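两只夹爪用了三个星期,随便写写

五一前后基本没出门,都耗在桌子边上了。起因是我一直用的那只平行夹爪(就叫它老夹爪吧,Ulevico 的,跟着左臂一起买的)指面磨得差不多了,想换,结果一搜发现现在可选的东西比两年前多太多,于是一冲动又买了一只 Platlow 的细指夹爪,装到右臂上,打算两边同时用,看看到底哪种手指适合我这种“收拾桌面”的活儿。

先说结论给没耐心的朋友:如果你主要抓圆的、滑的、会变形的塑料瓶,宽指省心;如果你的桌子上东西挤,或者需要从缝里掏东西,细指好用得多,但是对标定的要求高一截,相机差一点点它就给你脸色看。下面全是啰嗦。

一、先说宽指

Ulevico 这只是那种下指特别大、往外撇开的造型,刚收到的时候我嫌它丑,现在也嫌它丑。不过丑归丑,它的容错是真的大。我的抓取点是从深度图里算出来的,透明瓶子的深度大家都懂,基本等于没有,瓶身那一块经常是一个洞,或者直接穿过去拿到后面墙的数值。所以我用的办法很土:识别瓶盖,从瓶盖往下推一个固定距离,当作抓取中心。瓶盖不透明,好认,颜色越鲜艳越好认。

这样算出来的位置,左右差个几毫米是常事。宽指碰到这种误差一般是把瓶子蹭一下,蹭正了再夹住,细指碰到这种误差就有可能一根手指戳在瓶身上,把瓶子推倒。推倒以后瓶子满桌子滚,我就得从椅子上站起来。一晚上站起来很多次,可以算运动。

宽指的毛病也很明显,占地方。张开以后那么大一坨,想伸进篮子里放东西,几乎一定会碰到篮子边。我后来干脆让它在篮子上方松手,让东西自己掉下去,声音比较大,邻居没来敲过门,暂且认为可以接受。

还有一个线的问题。左臂的线我套了编织网管,从上面垂下来,挺粗的一根,优点是耐磨,缺点是它有自己的想法,腕关节转到某几个角度它就顶着不让转,电流一下子上去。我在控制器里把那个关节的范围收窄了一点,能用,就是有些姿态够不着了。

二、再说细指 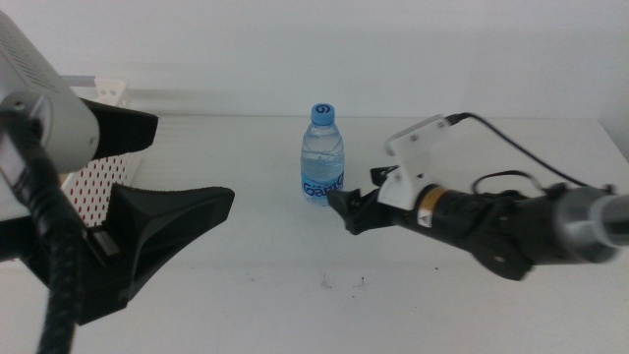 Platlow 这只买回来第一件事是找转接件。它的法兰孔位跟我的臂对不上,说明书里画的那个孔位跟实物也对不上(发邮件问了,客服回得很快,说下一版说明书会改,好的吧)。装好之后又折腾了两个晚上的线,这边的线细,我留得偏长,手腕动的时候能跟着走,代价是线圈会晃来晃去,偶尔晃到另一台相机的视野里,分割模型就以为多了个东西。后来我在后处理里把太细长的区域直接过滤掉,粗暴但是管用。

细指的好处要用了才知道。以前我要抓的东西旁边必须留出一圈空地,现在两个瓶子挨着放,它也能插进去一根手指。而且它看得清楚,手指细,不挡相机,闭合之前我还能在画面里看到瓶身和手指的相对位置,调参的时候这一点特别舒服。宽指闭合前的最后几厘米,固定相机基本什么都看不见,全靠前面算得准。

坏处前面说了一半,另一半是力。细指接触面小,同样的力夹上去,薄塑料瓶就凹进去一块,我现在的瓶子都是矿泉水和运动饮料那种软瓶子,水满的时候还好,喝掉一半的特别容易捏瘪。捏瘪了其实也抓得起来,就是放下去的时候瓶子会“弹”一下,弹完不一定站得住。我试过给指尖套一层热缩管,有改善,但是热缩管会慢慢往下滑,滑到一半露出个尖尖,跟穿歪的袜子似的。后来换成薄硅胶片加双面胶,目前坚持了一个多星期没掉。

力的设定我也记一下,免得自己忘了。控制器里夹持力是用 0 到 2535 的一个整数表示的,不要问我为什么是这个数,我也想知道。宽指我一直给到 1000,从来没操过心。细指给 1000 必捏瘪,一路往下试,最后停在一个低得有点心虚的数值上,配合硅胶片,软瓶子能拎起来,不太会变形,但是速度必须放慢,一快就滑。

三、相机和控制器

相机我这次没换,还是架在桌子边上的固定机位加腕上的一台。本来想趁机试试 Tilahun 那款小的,看了价格之后关掉了网页。

固定机位的位置改过好几次。最早是正上方往下看,算坐标最省事,但是手臂一伸过来就把目标全挡住了。后来挪到斜上方,挡得少了,坐标变换麻烦一点,多写几十行代码的事。另外桌面是白的,墙也是白的,篮子还是白的!当初图便宜一起买的,现在每次调篮子检测都想骂自己。光线稍微亮一点,篮子的边就跟桌面融到一块儿去了。最后我是靠侧面那些小圆孔把它认出来的,规则的点阵在图像里挺有特征,比找边缘靠谱。里面放了红色的东西就更好认了,孔里透出颜色来,跟信号灯一样。

控制器用的是 Worine 的开源那套,优点是两条臂可以放在同一个时钟下面跑,不用自己写同步。缺点是文档……怎么说呢,文档是写给作者自己看的。里面有个参数叫 settle,默认值是 100,单位没写。我以为是毫秒,按毫秒调了整整一天,怎么调都觉得手臂到位以后发愣。翻源码才发现是控制周期数。改小之后整个流程利落了很多,我那一天就当喂狗了。

双臂还有一个要注意的是互相躲。我的做法特别保守,桌子中间画一条虚拟的线,左臂在干活的时候右臂不许过线,反过来也一样,中间留一块公共区域,谁要进去先拿锁。效率低得可怜,但是我这两条臂加起来花的钱够我心疼很久,撞一次受不了。之前有一次锁没释放,两边都在等对方,我在旁边也等了五分钟,还以为它们在规划什么高级路径。

四、放进篮子这一步

很多人觉得抓起来就成功了,我以前也这么觉得。真跑起来你会发现,放下比抓起来烦人。抓的时候目标站在那儿不动,你有时间慢慢算。放的时候,瓶子在手指里是歪的还是正的,你并不确定,移动的过程中它可能还转了一点角度。

我现在的流程是:夹住,竖直抬高,平移到篮子斜上方,停一下,让腕上的相机看一眼瓶子的姿态,然后再往篮子口走。停的这一下很重要。瓶子里有水,运动一停水还在晃,晃的时候松手,落点会偏。我加了不到一秒的等待,落到篮子外面的情况少了很多。(对,有人会说应该优化轨迹把加速度压下去,我知道,我懒。)

另外篮子里已经有东西的时候,落点也要换。以前我固定往篮子中心扔,里面要是已经躺着一罐什么,新来的就会磕在它身上弹出来。现在会先看一眼篮子里面哪块比较空,往空的地方放,判断方法也很粗糙,就是把篮子口分成几个格子,看哪个格子的深度最深。透明瓶子在里面的时候这个办法会失灵,它会觉得那里是空的,然后高高兴兴地把下一个瓶子叠上去。这个我还没想好怎么解决,可能要让程序自己记住刚才往哪儿放过东西。
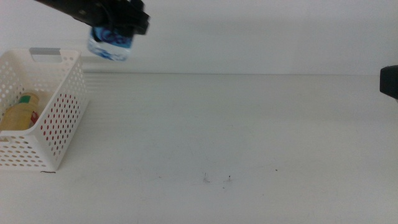 五、花了多少钱

有朋友问,单独写一下。细指夹爪加转接件一共 2339,硅胶片和双面胶是抽屉里翻出来的,不算。宽指是两年前跟臂一起打包买的,单价早就说不清了,订单我也懒得翻。如果你从零开始,只买一只,我会劝你先买宽的,把整个流程跑通,再考虑细的。先买细的话,前面很长一段时间你会分不清到底是夹爪的问题、相机的问题还是代码的问题,我当年要是从细指起步,大概现在已经转行去养鱼了。

六、还没弄完的

硅胶片能撑多久不知道,先用着。

左臂那根粗线准备换一种走法,从前臂外侧绕,扎带已经买了,还没动手。

篮子想换个深色的,或者在口上贴一圈胶带,哪个先到手用哪个。

瓶子上的标签也是个问题。透明底印蓝字的那种标签,识别模型有时候把它和瓶子分成两个物体,一个叫瓶子,一个叫不知道什么东西。准备多标一些数据重新训一下,这个活儿大概要拖到 10 月,先立个旗在这里。

另外评论区之前有人问为什么不用吸盘。用过,平整的盒子吸盘无敌,软瓶子侧面有棱有弧度,漏气漏得很厉害,吸瓶盖倒是行,可是拎着瓶盖走,下面整瓶水荡来荡去的,我看着害怕。泵的声音也大,晚上不好开。真空那一套零件还在柜子里,想要的可以留言,同城自取。

5 月 10 日 星期三,写完发现已经一点多了,睡觉。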